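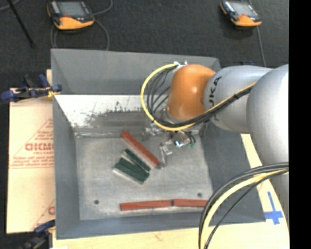
The Two Red Ones

The planner said no again at ten past four, and Seon-mi Yeom laughed out loud, which made Masari look up from the other desk.

"Same one?"

"Same one! Look at it. It's so sure."

She had the log open across two windows. Fifty lines of polite refusal, every one of them ending in the same four words, no valid grasp found. The bin had five blocks in it. She could have reached over the side and picked up any of them with her eyes shut, and the planner, which could work out a clean path through a space a cat would think twice about, had gone through its whole list of candidates and thrown them all away.

It was the middle of April and the lab smelled of carpet and warm electronics. Seon-mi had been at Odholm for 11 weeks. She had come from a company that made software for lifts, where the most exciting thing that ever happened was a lift not arriving, and she still woke up some mornings pleased in her stomach, the way she used to be on the first day of the summer holidays. A real arm! It moved when she told it to. It also, quite often, didn't, and she found she liked that nearly as much.

"Say what it thinks is there," said Masari, rolling over on the chair. This was how Masari helped people. Masari never touched your keyboard and never told you the answer, and only asked you to say things.

"Right. So it thinks there's a long thing at the bottom of the bin." She pulled up the view that showed what perception had made of the camera's picture, all the blocks turned into tidy outlines with numbers floating over them. "One object. Red. Twice as long as it ought to be."

"And what is there?"

"Two blocks, end to end."

"So why's it throwing away the grasps?"

"For that one, it's length. The model says a red block is so long, and this isn't, so it decides it doesn't know what it's looking at and marks it as unknown. And unknown things count as obstacles. You keep clear of obstacles." She was talking faster. "So then it's got this enormous wall lying across the near side of the bin, with a safety margin round it, and the margin's fat, because I made it fat, because of the thing in March."

"The thing in March," Masari agreed.

The thing in March had been a small noise and a bent finger. It had cost them two days and a parcel from Zedell, and Seon-mi had gone home that night and written a padding function so cautious that Masari had called it the duvet.

"But that only covers the bottom," Masari said. "What about the one in the middle?"

She looked. The diagonal block was sitting there right out in the open. Well, fairly open. There was green stuff beside it, lying at the same slant, and she zoomed in on the outlines and made a pleased sound.

"Oh, that's lovely. It's got the greens as touching. They're not even one green to it, they're a sort of blob, and the blob's got a duvet too, and the two duvets meet in the middle. On top of my red block! It can't get a finger down either side."

"So it isn't wrong."

"No! It's doing exactly what it was told. It believes the bin is full."

She sat back. She loved this part and had never found a good way to say so to people outside. Her sister thought she spent her days with something out of a film. What she mostly spent her days with was belief - what the thing believed was in front of it, and how strongly, and what it was prepared to do about it. The arm was strong and quick and knew nothing. Everything it knew came down the wire as a list, and if the list said wall, there was a wall.

"You could thin the duvet," said Masari.

"I could."

"But you don't want to."

"I want to fix what it sees first. If I thin it now, it'll work and I won't know why, and then it'll be March again." She was already opening the file. "There's a line between them. The two red ones. You can see it, there's a dark bit where they meet. We get the colour image and then we throw the colour edges away and only split on depth, and there's no depth there, they're the same height. Who wrote this?"

"I did," said Masari.

"It's very good."

"It's two years old, and it was for boxes. Go on."

She went on. The rest of the building emptied slowly around them. The coffee machine down the hall gave its evening rinse, and somebody on the floor above dragged something heavy a short way, stopped and dragged it back. Seon-mi wrote a small function that took each unknown object and, before giving up on it, looked along its length for a thin dark line going straight across. If it found one near where a block ought to end, it cut the object in two and asked the model again about each half.

It was perhaps thirty lines. She got it wrong in a way she was rather proud of, so that it cut every block in the bin wherever there was a scratch behind it, and for one glorious run perception reported that the bin held 63 objects.

"Sixty-three!" she shouted.

"We're rich," said Masari, who was eating crackers.

She fixed that. It had been looking at a strip wider than the block, so it had been counting the floor of the bin, and the floor of the bin had been through a lot. She narrowed the strip. She ran it on the stored image and got five, and stared at the five for a while, and ran it again on the 172 images they had saved since the winter, which took long enough for her to go and fill her water bottle and worry.

When she came back there was a table on the screen. Before, the old code had got every block right in 90 of them. Now it was 151.

"What are the others?" Masari asked, straight away, and she was glad, as she'd been about to ask the same thing and it was nice to be beaten to it.

They went through the others together. Some had a block stood on end. A few had the arm's own shadow lying over a join, so that the dark line was lost in a bigger dark. In one the blocks were so neatly stacked that Seon-mi herself, who had stacked them, took a moment to see there were two. She wrote them all down in the notes file under a heading that said STILL CONFUSING, and below the last one she put, me too.

"Do you want to try it on the real thing?" said Masari.

"Can we?"

"It's only twenty to seven."

There was a checklist and she did the checklist. She took up a pendant and held it the way she'd been taught, and Masari stood by the stop button with one hand resting beside it, looking bored, which Seon-mi had learned was how Masari looked when paying full attention. The speed was set low. She sent the request.

In the planning window the outlines came up, one after another. The long wall at the bottom flickered and became two. The blob by the middle turned into a narrow piece and a wide one, each with its own number. The duvets were still there, as thick as ever, but they lay differently now, each pulled in round its own block, and between the green and the red there was a gap. It wasn't much of a gap. On the screen it looked like something you could post a letter through.

Candidates appeared, little pairs of lines standing for fingers. Grey, grey, grey, grey. Seon-mi realised she was whispering to it.

One went green.

"Ha!" she said. "Ha! Look at that, it wants the lower end. It's going in at the lower end of the middle one."

"Would you have?"

"No, I'd have gone for the centre. But look, it's right, there's more room there. It's going to pick it up off-balance and it knows that, see, it's put the wrist over to make up for it." She had written some of that. Most of it had been written by people she'd never met, and she felt a great warm rush of liking for all of them.

The path drew itself as a curve above the bin. It went up and over and came down with a slight turn at the end to keep the cables from dragging. She checked it twice. Masari checked it once.

"Whenever you like," Masari said.

She pressed and held. The arm woke with its usual small sigh and swung out, slow as anything at that speed, the loop of cable nodding along behind it. It stopped over the bin and seemed to think, though she knew perfectly well that it was only waiting for a fresh image. The numbers refreshed. Five objects. Then it began to come down.

She watched the block and she watched the window, back and forth, what was there and what it thought was there. They had never been this close together before. The finger slid down beside the red end with a sliver of floor showing on the green side.

Her phone buzzed in her pocket. That would be Seol, wanting to know if she was coming for noodles or not.

"In a minute," she told the phone, and kept her thumb down.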